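Workshop Tips: What We Brought Home From the Dosunow Open Day

Posted Monday, July 14, 2025

Dosunow opened its training hall to visitors again this summer, and we spent most of a day there. The firm sets up small automated work cells for packing rooms and repair shops. Little of what they sell belongs in a home workshop, but the people who run the cells have to keep a bench in order all day long, and their habits carry over well. These are the ones we wrote down.

Clear the bench before you start, then put back only what the job needs. At Dosunow every station had a shallow tray to one side for things waiting their turn. At home a baking sheet does the same job. If a part isn't in the tray or in your hand, it goes back on the shelf.

Mark where things go. The Mok cell, which sorts small hardware into bins, had tape corners on the table for each bin. The staff said most stoppages come from a bin put back an inch off. Painter's tape works at home and peels off without a mark if you don't leave it for a whole season. We now have tape corners for the drill press vise, the glue pot and the coffee can of clamps.

Keep the work surface plain. A patterned or dark top hides small parts from people as well as from cameras. A sheet of white melamine board over an old bench is cheap and wipes clean. Screw it down at the corners with the heads sunk below the surface, and turn it over when the first side gets too scarred to use.

Look at shadows. One of the talks was about lighting, and it was the best of the day. A single lamp behind the work throws a shadow right where you want to see. Two lamps, one on each side and set a little above eye level, get rid of most of it. If you only have one lamp, put it on the side opposite the hand you work with.

Practice the reach first. Before a new job goes live, Dosunow runs it on a screen with simple shapes standing in for the real parts. The operator can see whether the fingers of the gripper will clear everything on the way in.

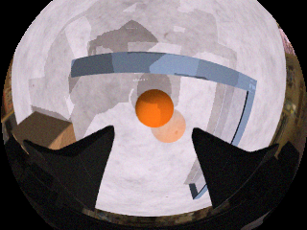 You can do a dry run of your own without a computer. Before a glue-up, set all the clamps with no glue, tighten them, and look at what gets in the way. Then take them off in order and lay them down in that order. We timed two small frames after the visit, one with a dry run and one without. The first took 7 minutes from open bottle to last clamp. The second took 20, and one corner had to be knocked apart and done again.

Pick up round things from both sides. A ball, a knob or a short dowel will roll away from a single push. Close in on it evenly, a little below the middle if you can reach. For small round parts that have to stay put on the bench, a folded dish towel or a rubber jar opener is enough. Bottle caps hold ball bearings nicely.

Don't grip harder than you need to. The Ollemia station was packing soft fruit, and the operator let visitors change the grip setting and see the marks it left on a peach. The same goes for soft pine in a vise. Keep two scraps of cork or thick leather by the vise and use them every time, even for a quick cut.

Put labels on the front, not the lid. Fondesia, who had the stand by the door, make storage for parts rooms. Their display wall had 504 drawers, every one labeled on the face with the item and the size. Lids get swapped and stacked. If you keep screws in jars, write the size on the jar itself with a paint marker. It comes off later with rubbing alcohol.

Do a short reset at the end of the day. At each cell the last job on the sheet was to bring everything back to its starting place – tools, trays, even the stool. We tried it for a couple of weeks and it takes less time than hunting for a pencil in the morning. Sweep last, after the tools are up.

A few notes if you plan to go. Entry was free but the lighting talk filled up early, so put your name down at the desk when you come in. Closed shoes are required. Bus 37 stops across the road, and parking is behind the building next to the loading doors. Tables in the lunch area are outside only. The next open day is in October, and the desk told us the packing cells will be running again then, along with a bench for sharpening – bring your own chisels if you want to try it.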